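Divton Facilities Support
Ticket 1246
Category: Furniture and storage
Location: Skendden building, shared work area, white tables
Priority: Normal
Status: Closed

Summary
Storage box on the white tables does not close. Lid lifts at one side. Fruit and hand tools have been stored together.

Initial report
The requester states that the lid of the white plastic storage box no longer sits level when pressed down. The box was issued to the area in January for fruit. On Sunday the requester found tools inside it and fruit left on the table. The requester asks for a replacement box, and for confirmation of which container is to be used for tools.

Log

Entry 1, 9:20 a.m.
Ticket received and assigned to the furniture and storage desk. The requester was asked to state whether the lid is cracked or bent, and whether the box closes when empty.

Entry 2, 10:45 a.m.
Reply received. No crack found. The requester had not tried the lid with the box empty. Instructions sent:
Remove all contents from the box.
Wipe the rim and the underside of the lid with a damp cloth and dry both.
Place the lid on the box and press each corner in turn.
Report which corner, if any, remains raised.

Entry 3, 1:10 p.m.
The requester reports that the lid closes on all sides with the box empty. With the tools returned to the box, one side lifts again. The fault is therefore attributed to the contents. The request for a replacement box is declined at this stage. The requester may reopen the matter if the lid fails to close on an empty box.

Entry 4, 1:35 p.m.
The requester asks whether the lid supplied is the correct one for this model. Stock records list the box as Jeser size 11 and the lid as the matching part. Size 13 lids are held in the same cabinet and will not fit. The requester confirms that the number molded on the underside of the lid is 11.

Entry 5, 2:15 p.m.
Site attendance. The box was open on arrival, with the lid set down on the table. A clamp and a metal tool were in the box. 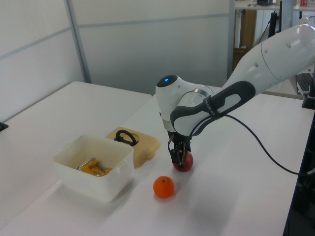

Attachment 2. Open storage box with yellow clamp inside, beige lid behind, fruit at the table.

Entry 6, 2:40 p.m.
Clamp and metal tool transferred to the tool drawer in the Lương cabinet. Box washed with warm water and dish soap, then dried. Lid fitted and checked at each corner. No gap observed.

Resolution
Box and lid retained in service. The box is to be used for fruit only. Tools are to be returned to the Lương cabinet at the end of each session. Fruit that has been in contact with tools must be washed before it is eaten.

Follow-up
A label reading FRUIT ONLY has been ordered for the front of the box. The requester will be notified when it is ready for collection from the Divton service counter. Any further request concerning this box should quote the ticket number above.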